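Short courses return to Tedenholm Hall this October

Community news

The short course program at Tedenholm Hall will start again on Monday, after a winter in which the building was closed for repairs to the roof and the heating. Enrolments opened two weeks ago and 270 people have put their names down, the highest number for one term since the program moved from the old library.

Program coordinator Shanti Tripathi said the long break had worried her, and she was relieved when the first forms came in.

"When people lose a habit for half a year, they do not always come back to it," she said. "I was prepared for a small term. Now I am looking for more chairs."

The new term has courses in bookkeeping, bicycle repair, conversational Italian, basic upholstery and first aid. Most are held in the evening and run for eight weeks. The first aid course is given over two Saturdays, and those who complete both days receive a certificate. Bicycle repair is already full and has a waiting list.
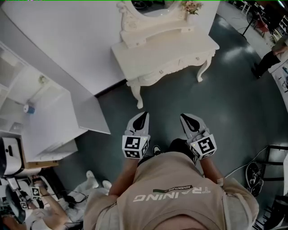

A training vest with the word "ADVENTURE" above the main lettering.

The repairs took longer than was planned. Rain had entered above the eastern stairs, and when the ceiling was opened the builders found that several beams had to be replaced as well. The final cost was $1,289 over the amount approved by the council in autumn, and the difference was paid from the hall's own savings. Hirers will notice the new heating first - the old system could be heard in every room and warmed only two of them.

Course fees have changed a little. An eight-week course now costs $88, with a lower price for pensioners, students and holders of a health care card. The fee includes materials for all courses except upholstery, where students bring their own fabric and one small piece of furniture, such as a stool or a dining chair. Larger pieces cannot be stored between classes.

Ms Tripathi said the upholstery course was added after many requests from residents of Odaddale, where the last furniture workshop closed its doors in March. It will be taught by a tradesman who worked there for many years. A second course, on repainting and caring for old bedroom furniture, is being considered for next term if a suitable teacher can be found.

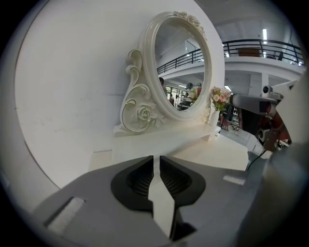 A white vanity table and its oval mirror, with a carved rose at the scrollwork.

Getting to the hall should also become easier. The Galik bus, which used to finish before the evening classes did, now has a later service leaving from the corner of Onyeka Street at 9.40 pm on weeknights. The change came after a petition with 1,174 signatures was presented to the council by students and shift workers. Parking behind the building stays free after 6 pm, but the entrance from the lane is closed until the new kerb is finished, so drivers must use the front gate.

Places are still available in Italian, bookkeeping and first aid. Enrolment forms can be collected at the hall office between 10 am and 3 pm on weekdays, or at the front desk of the Odaddale library during its usual hours. Payment can be made by card or cash. People on the waiting list for bicycle repair will be contacted by phone before the first class, and are asked to check that the office has their correct number.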